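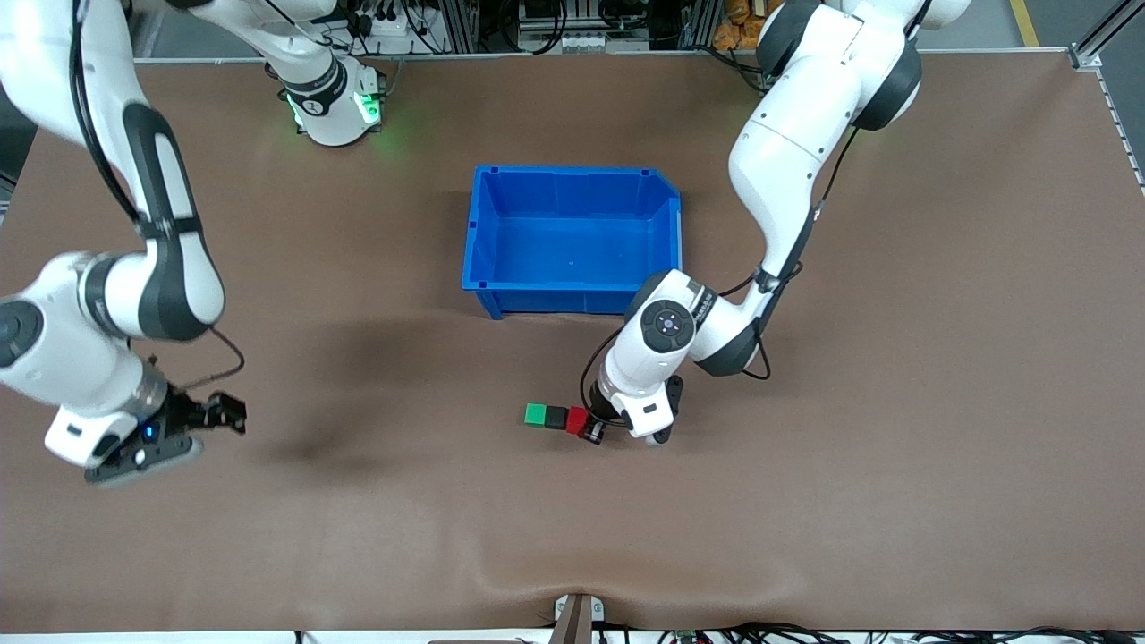

View from the fixed camera. Left arm at the red cube, right arm open, bin empty.

Nedora Cubes to Bin: two-arm demonstrations by remote control

Version 2, prepared in April by Zdeňka Oravec and Ka-ming Peng

Summary

This set contains 100 episodes in which a person drives two arms by remote control and puts two small cubes, one red and one green, into a blue plastic bin. It was made to train and compare policies that learn from demonstration. The task is simple on purpose. We wanted a first set where most of the difficulty comes from two cubes being close together and from deciding which arm should go.

Please read the part "Left and right" before you use the action data. Two groups already lost time there.

Task

At the start of each episode the bin stands upright and empty, and the cubes are on the brown cloth. The operator must bring both cubes into the bin in any order. It is allowed to use one arm or two. The episode is finished when both cubes are inside the bin and both grippers are open and away from it.

In 38 of the episodes the cubes begin side by side and touching. We call these the "pair" episodes, and they have their own tag in the index file. Here the operator usually closes the fingers on one cube and pulls it a little away before lifting. Some operators push first with closed fingers, to make a space. Both ways are accepted and we did not tell people which one is better.

Left and right

Left and right are named from the robot's side. The fixed camera looks from the opposite direction, so the left arm of the robot is on the right side of the picture, and the right arm is on the left side. All file fields (left_joint, right_joint, left_grip, right_grip) follow the robot and never the picture. If you mirror images for augmentation, you must also exchange the fields.

How it was recorded

The operator holds one hand controller for each arm and stands where the table can be seen directly. Three people recorded: Lorne Thibodeau, Brock Lavoie and Guangming Liang. Brock had no experience with the controllers before, and his first episodes are slower. We kept them, because we think slow and hesitating motion is also useful. The operator code is given for every episode.

Practice runs are not included.

What is in each episode

Color video from the fixed camera
Joint positions of both arms
Gripper opening, from 0 (closed) to 1 (open)
Operator commands, before smoothing
One sentence of instruction, for example "put both cubes in the blue bin"
Tags: pair, one_arm, two_arm, retry

An episode has about 2,000 time steps. The length is different from one to another, so do not pad without checking the mask.

Known problems

The cloth is not perfectly flat. It has small wrinkles and folds, and they can change a little between episodes.

The arms throw shadows on the cloth. A simple color threshold for the cubes may fail when a dark shadow is over them.

In 9 episodes the gripper value arrives late compared with the video. These are listed in late_grip.txt. We did not correct them.

Equipment behind the table is visible at the top of the picture. If your model is sensitive to background, crop the top part. Our own training in the Wirnura code uses the crop.

Not suitable for

Measuring grasp force, as we have no force data. Also we do not recommend it for testing on other objects. There are only two cubes and one type of bin.

Changes from version 1

Added the retry tag. Renamed grip_l and grip_r to left_grip and right_grip. Removed episodes where the video stopped before the end of the task.

Contact

For questions about the files write to Zdeňka, for questions about the controllers write to Ka-ming. When you report an error, please give the episode number and the time step.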